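Binitz Manipulation Data Program
Progress report to the program manager, September
Prepared by Nerys Voyle, Wernonport site

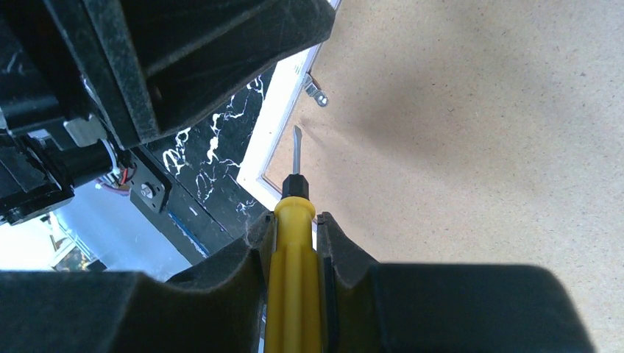
1. Status

Collection for the hand tool task family is under way at Wernonport on both two-arm cells, Nicholas and Piko. The dataset now holds 877 accepted episodes. An episode is one continuous teleoperated attempt at a task, recorded from all cameras together with joint positions, gripper opening and the operator's commands. The count covers episodes that have passed review. Recordings waiting for review are excluded.

The main work this period was the screwdriver task on a framed particleboard panel with small metal fittings. The operator grips the handle in one gripper and brings the flathead tip to a fitting. The second gripper is available to steady the panel. Cabinet hinge and drawer tasks have not started and remain scheduled for the next period.

2. Collection procedure

Each session starts with a check of the arm zero positions and camera clocks. The operator then runs a block of episodes from a start sheet, which sets the panel position, the tool position and the arm that picks up the tool. Start sheets are generated ahead of time by I-seul Cheon so that operators do not drift toward the layouts they find easiest.

Failed attempts are kept if the operator recovers and completes the task. The recovery is marked in the episode log with a start and end time. Attempts that end in a dropped tool out of reach are stored separately and do not count toward the total.

Maarten Visser and Thérèse Kowalchuk operated the cells. Tudur Samuel carried out review.

3. Gripper padding

The bare fingers used in the spring trials let ridged handles roll when the tip met resistance. All fingers on both cells now carry thick dark grey foam padding. Slip during contact is less frequent in the review notes, although it has not been measured separately.

The padding has two costs. It compresses, so the recorded gripper opening no longer gives the width of the held object directly. It also wears at the inner edge and has to be replaced. Replacement dates are now written into the session log so that changes in grip behavior can be traced to a pad change. We ask that the training group treat gripper opening as a relative signal for this task family.

4. Camera views

The wrist camera view is the most useful one for this task. With the screwdriver held upright between the fingers, the shaft and tip stay visible as they approach the fitting. The overhead camera loses the tip whenever the second arm reaches across.

Shadows on the board vary with the time of day. We considered blinds and decided against them, as the variation is wanted in the training set. Sessions before 9 a.m. are underrepresented and the next schedule corrects this.

5. Review and rejection

The most common grounds for rejection were missing wrist camera footage, a clock offset between cameras, and an operator pause long enough to suggest that the task had been interrupted. The clock offset affected Piko only. It was traced to a network switch, and 8 sessions had to be recorded again after the switch was replaced.

Tudur has proposed that pauses be trimmed instead of rejected. The training group has asked for untrimmed data, so the present rule stands until they have compared both versions on a small subset.

6. Learning results to date

One policy has been trained on an early portion of the screwdriver episodes. It picks up the tool reliably from the layouts on the start sheets and brings the tip near the fitting. Final alignment is weak, and the policy tends to stop short of contact. The episodes used for that run contained few close corrections near the fitting. Operators have since been asked to include them, with at least two corrections in each block.

No result is available yet for the second arm's role in steadying the panel.

7. Spending and equipment

Operator hours are within plan. Foam and adhesive were not in the original budget and have been charged to consumables. A spare wrist camera is on order for Nicholas. Piko has no spare, and a failure there would stop collection on that cell.

8. Next period

Complete the remaining start sheets for the screwdriver task.
Begin hinge and drawer tasks on Nicholas.
Deliver the reviewed episodes and the pad replacement log to the training group.
Run the trimmed and untrimmed comparison.

Decision requested: approval to purchase a spare wrist camera for Piko from the existing equipment line.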